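How to Get Stains and Haze Off a White Tabletop (and Which Tips to Ignore)

By Milagros Valderrama
Updated Apr 2, 2026

White tables are sold as easy. Wipe and go, says the tag. I have owned two of them and cleaned plenty more for other people, and I don't buy it. A white top shows coffee, turmeric, newsprint, pen, the bottom of a cast iron pan and the gray film left by whatever you used to clean it last time. Most of the advice online makes that film worse.

What follows is the order I work in. It's slow and a bit dull. It also costs next to nothing, which may be why you don't see it on the back of a bottle.

Before you start

Find out what the top is made of. If you still have the paperwork, read it. If you don't, look at the underside and the edge. Laminate usually shows a thin seam along the edge. Painted wood has brush or spray texture and often a chip somewhere near a corner. Solid surface is the same color all the way through. Marble feels cold and has no business being near vinegar.

If you can't tell, treat it as painted wood. That's the fussiest of the common ones, apart from stone.

What you need:

Two soft cotton cloths, one for wet and one for dry
Dish soap, the plain kind
Warm water
Baking soda
Rubbing alcohol
A small bowl

What you don't need: a melamine sponge, bleach, furniture polish, or anything with "renew" on the label.

Step 1. Clear it and dust it dry

Take everything off. Everything, including the fruit bowl you were going to work around. Go over the top with a dry cloth first. Grit under a wet cloth is sandpaper, and fine scratches are what turn a glossy top cloudy.

Step 2. Soap and water, then rinse

Put a few drops of dish soap in a bowl of warm water. A few drops. People pour in a good squirt, and then they have to live with it. Wring the cloth out until it stops dripping and wipe in straight lines from one end to the other.

Then do it all again with clean water. This second pass is the one everybody skips, and in my experience it fixes more dull tables than any product does. Dry with the second cloth right away.

Stop and look at it now. Half the "stains" people write to me about were soap.

Step 3. Check for haze

Crouch down so your eyes are near the level of the surface and look toward a window. Streaks that run the way you wiped are residue. Streaks that move when you move your head are only light coming through the blinds or bouncing off something – leave those alone. I once spent the better part of a morning scrubbing at the shadow of a curtain rod.

If it really is residue, repeat the rinse. Old polish may need a cloth dampened with a little rubbing alcohol, but test it underneath first. Alcohol can soften some paints, and no, the label won't always warn you.

Step 4. Treat what's left, one mark at a time

Coffee and tea: Mix baking soda with enough water to make a loose paste. Lay it on the mark, wait ten minutes, lift it off with a damp cloth. Don't scrub. Baking soda is mild, but mild abrasives are still abrasives, and rubbing a circle into a shiny top gives you a dull circle where the coffee was.

Ink: A cotton swab and rubbing alcohol, working from the outside of the mark in. Change the swab often or you'll just be painting.

Turmeric: Soap, then paste, then sunlight if the table is light enough to carry outside. Sun fades it more than any cleaner I've tried. It may take several afternoons. It may not go entirely.

Hair dye and permanent marker: Try the alcohol. If it doesn't shift after three goes, I would learn to love a placemat.

Water rings: On painted wood these are often in the finish, and no amount of wiping reaches them. You'll read about mayonnaise, toothpaste and a hot iron. Mayonnaise leaves you with a greasy table. Toothpaste scratches. The iron sometimes works on clear finishes and I would not put one on white paint for any money.

About those products

A reader, Katherine Ticona, asked me to try Flusora, a spray that promises to lift "years of dullness" from white furniture. I gave it a fair trial on an old side table from Avville, one half with the spray and one half with soap and a proper rinse. I could not tell the halves apart the next day, except that the sprayed half smelled of pears.

Skavar wipes did a little better on ink. They also left a film that took two rinses to remove, so I'm not sure who was helping whom.

Could there be a miracle product I haven't met? Sure. Send me the name and I'll try it on the side table, which has nothing left to lose.

The melamine sponge question

Yes, it takes marks off. It does so by taking a very small amount of the surface off with them. On a wall you may never notice. On a glossy table you will, the first time the sun comes in low. If you have already used one and there's a matte patch, cleaning won't bring the shine back. On painted wood you can repaint. On laminate you can't do much beyond putting a lamp there.

Keeping it decent

Wipe spills when they happen. Dust dry before you wipe wet. Rinse once a week even when it looks fine. Skip fabric softener when you wash your cloths, as it leaves a coating on the cotton that ends up on the table.

I don't seal or wax white tops. Some people swear by it. Wax yellows, and then you have a new job. If the maker of your table specifically recommends a product, fine, follow that over me, but start with a patch on the underside and leave it overnight.

And if one pale old mark is still there after all of this, try eating breakfast at the table for a week before you buy anything. You may stop seeing it.
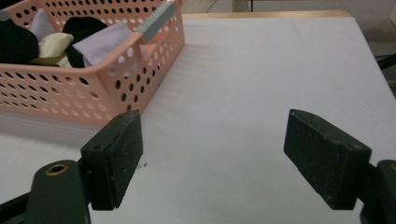 Pale gray-white tabletop with faint diagonal streaks of light and shadow.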